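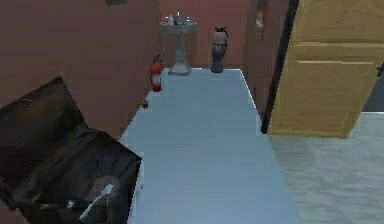 Corredor com porta aberta, cena simulada. O extintor fica junto à parede da esquerda.

Fio sobre regras de passagem para robôs móveis em corredores estreitos. Trabalho na parte de navegação do projeto Lititlow e passei a última semana a rever o nosso documento interno de boas práticas. Deixo aqui o que ficou, porque várias pessoas pediram.

Primeiro, o âmbito. As regras valem para robôs de base com rodas, dentro de edifícios, em corredores e divisões pequenas. Não valem para armazéns nem para o exterior. Quem trabalha com empilhadores autónomos tem normas próprias e deve segui-las.

Regra 1. O extintor é zona proibida. Não basta o planeador evitar a colisão. Há uma margem de 700 mm à volta dele em que o robô não pára, não espera e não pousa nada. Pode atravessar a margem se não houver outro caminho, em velocidade reduzida.

A diferença entre atravessar e parar causou mais discussão do que qualquer outro ponto. Na versão antiga o robô não podia entrar na margem de todo, e em corredores como o da imagem ficava simplesmente bloqueado. O robô recalculava a rota até esgotar o tempo e marcava a tarefa como falhada.

Regra 2. Uma porta aberta conta como obstáculo móvel, mesmo que esteja parada há horas. O mapa guarda o arco completo da folha e o robô não estaciona dentro desse arco. Se a porta mudou de posição desde a última passagem, o robô abranda e volta a medir o vão antes de avançar.

O vão mínimo para a nossa base é de 917 mm, medido entre a folha e o batente ou entre a folha e a parede oposta, o que for menor. Abaixo disso o robô pára e pede ajuda. Não tenta passar de lado e não empurra a porta.

Sei que há equipas que deixam o robô empurrar portas leves. Nós não deixamos. Um sensor de contacto não distingue a porta de uma pessoa que está atrás dela.

Regra 3. Mudança de pavimento. Quando o chão muda de material, como o cinzento manchado que encontra o azul-claro do corredor, o robô trata a linha de transição como possível desnível até a medir. Na primeira passagem, velocidade mínima. Depois disso, o valor medido fica no mapa e é verificado em cada arranque.

Na simulação isto parece exagero, porque a transição é perfeita e o atrito é o que escrevemos no ficheiro. Num edifício há soleiras, juntas levantadas e tapetes.

Regra 4. Objectos no chão sem classe atribuída. Junto à parede da esquerda há uma coisa pequena e castanha que não sei dizer o que é. O classificador também não precisa de saber. Sem classe, o objecto é contornado. O robô não passa por cima, por baixo que seja, e regista a posição para alguém ir ver.

Havia uma excepção para objectos com menos de 5 cm de altura. Foi retirada em abril. A excepção poupava tempo em percurso e gastava-o depois a limpar rodas.

Regra 5. Recipientes abertos. Uma caixa aberta no percurso conta com a tampa incluída, na posição em que ela estiver. O volume do obstáculo é o da caixa mais a tampa, com folga. Parece óbvio, mas o nosso modelo de ocupação cortava tudo o que ficava acima da base, e uma tampa levantada ficava de fora.

Esta regra aplica-se também ao braço, nos robôs que o têm. Se a tarefa não for mexer na caixa, o braço segue recolhido.

Regra 6. Figuras humanas. Tudo o que tenha forma de pessoa é tratado como pessoa, com a distância de pessoa. Ao fundo do corredor, à direita do lavatório, há uma figura escura de pé que parece uma estátua ou um manequim. O robô não tem de decidir qual das duas. Mantém a distância, e o custo é um desvio maior.

Houve quem pedisse uma lista de manequins conhecidos para poupar esse desvio. Recusei. Uma lista dessas fica desactualizada no dia em que alguém se põe no lugar do manequim.

Agora o teste. Cada alteração às regras corre em mais de 2.061 cenas simuladas antes de chegar a um robô físico. Usamos o gerador Trirkargate para as cenas e o Rakik para comparar percursos. A cena de cima é do tipo corredor com fundo fechado, que é onde aparecem mais falhas de inversão de marcha.

Critério de aprovação: zero contactos e zero paragens dentro de zona proibida. O tempo de percurso é registado mas não reprova ninguém. Enquanto reprovou, as equipas afinavam as margens para baixo.

Uma nota sobre os limites disto. Passar na simulação autoriza o teste em edifício, com operador presente e botão de paragem na mão. Não autoriza mais nada. O relatório tem de dizer em que cenas correu e com que versão do mapa.

Perguntaram se isto substitui a avaliação de risco do local. Não substitui. A avaliação é feita por quem gere o edifício, e se pedir margens maiores, valem as dela.

Perguntaram também pelas nossas diferenças em relação ao guia do Ghorbani, que muita gente usa. São duas: eles permitem paragem curta junto a equipamento de incêndio e nós não, e eles medem o vão da porta uma vez por dia. Nós medimos sempre que a folha mudou.

Falta escrever a parte de elevadores. Temos um rascunho, mas ainda não há acordo sobre o que o robô faz quando alguém entra depois dele. Na quarta-feira voltamos a reunir e ponho aqui o texto quando estiver fechado.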